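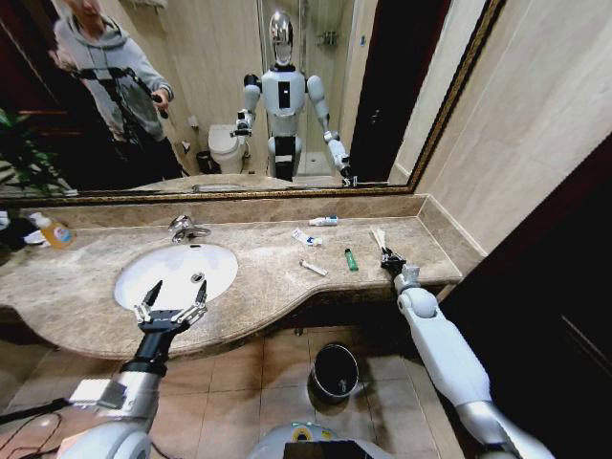
O Fernby Pedra é um impregnante incolor de base aquosa para pedra calcária polida, destinado a bancadas de casa de banho, peitoris e soleiras interiores. Penetra no poro e não forma película, pelo que o brilho original se mantém. A zona mais exigente de uma casa de banho é a bancada de lavatório. Um tampo de mármore bege encostado a um espelho grande, com moldura trabalhada em dourado e castanho, pede cuidado redobrado na aplicação: o produto não deve tocar em dourados, folha metálica ou madeira encerada, e a moldura tem de ser protegida com fita de baixa aderência antes de abrir a embalagem.

Fabricante: Miken
Referência comercial: Fernby Pedra, gama Derkholm
Aspeto: líquido leitoso, transparente depois de seco
Embalagem: garrafa com tampa doseadora
Utilização: interior, pavimentos excluídos

Imprimir esta página | Enviar por e-mail

Preparação da superfície

A pedra deve estar limpa, seca e sem restos de cera ou de silicone. Calcário e resíduos de sabão removem-se com detergente neutro e pano de microfibra. Produtos ácidos (vinagre, limão, desincrustantes de sanita) atacam o carbonato de cálcio e deixam manchas baças que nenhum impregnante corrige. Se a bancada já tiver marcas de ácido, é necessário repolir primeiro. Depois de lavada, a pedra seca durante 24 horas com a divisão ventilada.

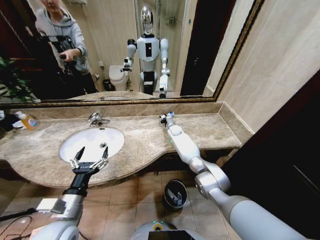 As juntas de silicone envelhecidas devem ser retiradas antes do tratamento e refeitas depois. O silicone novo adere mal a pedra recém-impregnada, e convém isolar com fita a faixa onde o cordão vai assentar. Em tampos com rebordo colado, verificar se há folgas entre as peças – a água que entra por essas juntas mancha a pedra por baixo e o impregnante não a detém.

Aplicação

Agitar a garrafa. Verter uma pequena quantidade num pano branco que não largue pelo e espalhar em movimentos sobrepostos, sem deixar poças. Ao fim de três minutos, retirar todo o excesso com um segundo pano seco. O excesso que secar à superfície forma um véu esbranquiçado, removível com um pano humedecido no próprio produto.

Em pedra muito absorvente, repetir a operação cerca de 60 minutos depois da primeira demão. Não aplicar com sol direto sobre a pedra nem sobre pavimento radiante ligado. O tampo pode receber água no dia seguinte.

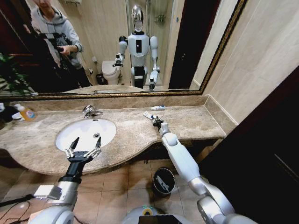
Ensaio de absorção

Para saber se a pedra precisa de tratamento, depositar algumas gotas de água numa zona discreta e aguardar uns minutos. Se a pedra escurecer por baixo da gota, o poro está aberto. O mesmo ensaio serve para decidir a reaplicação, que depende mais do detergente usado na limpeza diária do que da idade do tratamento. Na bancada de ensaio da Miken, as amostras tratadas são submetidas a 2.000 passagens de pano húmido antes da leitura final. 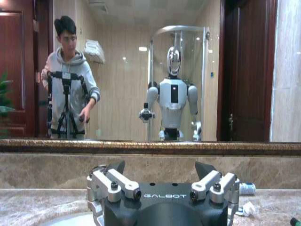 A variação de cor dentro da mesma chapa traduz, muitas vezes, uma variação de porosidade. Os veios podem absorver mais depressa do que o fundo, ou o contrário, consoante a pedreira. Num tampo bege com veios ondulantes em tons castanho-claros e creme, a prova prévia deve apanhar tanto o veio como o fundo, e a demão só se dá por terminada quando ambos deixarem de absorver. O Fernby Pedra não é um realçador de cor; quem pretenda tons mais carregados deve consultar a ficha do Fitzgerald Tom.

Limitações

Não indicado para granito flamejado, resina, quartzo aglomerado ou cerâmica vidrada. Não protege contra ácidos, riscos ou calor. Conservar na embalagem de origem, ao abrigo do gelo.

Comentários

Josiane Langlois
Apliquei em agosto num tampo travertino. Convém insistir na remoção do excesso, fiquei com véu junto à parede e tive de repetir essa zona.

Aldo Pace
Serve para mármore amaciado ou só polido?

Corentin Millet (apoio técnico Miken)
Serve, mas o consumo é maior e recomendamos prova prévia. No amaciado pode notar-se um ligeiro escurecimento.

Anatole Masson
Tinta de cabelo continua a manchar se não for limpa logo. De resto cumpre.

Este sítio utiliza cookies para medir a audiência e guardar as suas preferências. Aceitar | Gerir definições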